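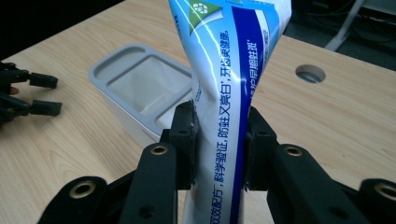
Gemma Caputo wrote in to ask whether she could bring her own toiletries to Drondside or whether everything is supplied, as the booking page doesn't make it clear. The booking page has been changed, and the answers below cover that and the other things guests write to us about.

Do I need to bring toiletries?
Yes. Rooms have hand soap and toilet paper. Toothpaste, shampoo and shower gel are up to you. The front desk sells travel sizes, but the choice is small and the desk closes at 9 p.m.

Are towels included?
One bath towel and one hand towel per guest in private rooms. In the bunk rooms towels are rented at the desk. Beach towels are not available, so please don't take the white ones to the lake.

What time is check-in?
From 3 p.m. to 9 p.m. If you will be later than that, call before 6 p.m. and we will give you a code for the side door. The code changes daily. Check-out is 10:30 a.m.

Can I leave my bags before check-in or after check-out?
Yes, in the room behind the desk, on the same day only. It is locked, but we are not responsible for cash, laptops or jewelry left in bags.

How many people can you sleep?
56, in private rooms and bunk rooms combined. Groups who want the whole house should write to Liliana Cocco at least two months ahead. A whole-house booking needs a deposit of $400, returned after the rooms have been checked.

Do you have a kitchen guests can use?
There is a shared kitchen on the ground floor, open from 7 a.m. to 10 p.m. Label your food with your name and leaving date. Anything without a label is thrown out on Friday morning. Oil, salt and tea are on the open shelf and free to use.

Is breakfast served?
Coffee, bread, jam and cereal from 7 to 9:30. We can do gluten-free bread if you ask the day before.

Can I do laundry?
There are two washers and one dryer in the basement. They take tokens from the desk. Please don't start a load after 8 p.m., as the bunk room next door can hear the spin cycle.

Is there parking?
The lot has seven spaces, first come, first served. After that, use the street on the church side. The public lot is 200 yards down the hill and free overnight.

How do I get there without a car?
Take the bus to Woketti and get off at the last stop. From there it is a walk of one mile, uphill. Bus service is reduced from October to April.

Are pets allowed?
Dogs in the two garden rooms only. Tell us when you book. No other animals.

I left something behind. What now?
Email us with the room number and a description. We keep items for a month. Opened food, drinks and used toiletries are thrown away when the room is cleaned. We can mail things back if you pay the postage.

What is your cancellation policy?
Free up to seven days before arrival. After that we charge the first night. No-shows are charged in full.

Page last updated 7/7/18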